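Tag der offenen Tür bei Prekari: viel Fläche, wenig Auskunft

Sonntag, 28. Juli, kurz nach Mittag, und vor dem Eingang in Brekumbridge standen schon die ersten mit ihren Stofftaschen.

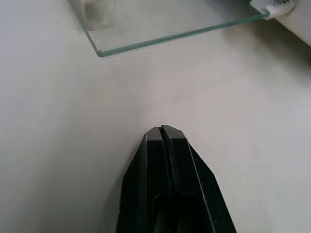
Prekari baut Arbeitstische, das Modell heißt Plullusetti, und im Juni hatte es im Prospekt geheißen, man werde »nie wieder an einem anderen Tisch stehen wollen«. Ich stehe seit Jahren an einem anderen Tisch und war daher neugierig.

Die Führung dauerte 12 Minuten. Angekündigt waren fünf Stationen, bei uns wurden es vier, die Lackierung war gesperrt. Gerade die hätte mich interessiert. Helle, glatte Flächen sehen am ersten Tag immer gut aus - was nach einem Winter mit Kaffee, Kleber und Cuttermesser davon übrig ist, wollte ich wissen. Die Antwort lautete, man habe »sehr gute Erfahrungen« gemacht. Mit welchem Reiniger, stand auf keinem Blatt.

Zur Höhenverstellung gab es mehr zu hören, auch zum Zubehör von Hou, das extra kostet. 171 Euro für eine Kabelwanne und zwei Haken finde ich viel. Die Haken habe ich angefasst, die sitzen ordentlich.

Der Kuchen war gut, der Parkplatz zu klein. Wer einen Tisch kaufen will, sollte lieber an einem Werktag hinfahren und nach einem gebrauchten Vorführstück fragen - ich habe es versucht, am Sonntag war keines zu sehen.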